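Two Days at Lelten

Apr 19, 2025

We drove down from Basel for the park's second weekend of the season. Two adult tickets came to 80 francs booked ahead, and parking was extra.

Clekon, the new coaster, had the longest line of the day. It is smooth, fairly short, and better in the back row. The indoor boat ride was closed until May, so we rode the old wooden coaster twice and had lunch early. The noodle stand by the lake is still the best food there. 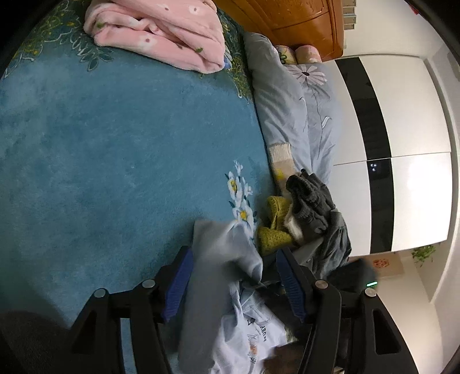
Rides were only part of why I booked the overnight package. I wanted to be at the gate before it opened, and staying close by made that easy. Back home now, I have the pink fleece blanket with the little white flowers folded up on the carpet, and it is coming with us next time, as the evening show is outdoors and the benches are cold. We plan to go again once the boats are running.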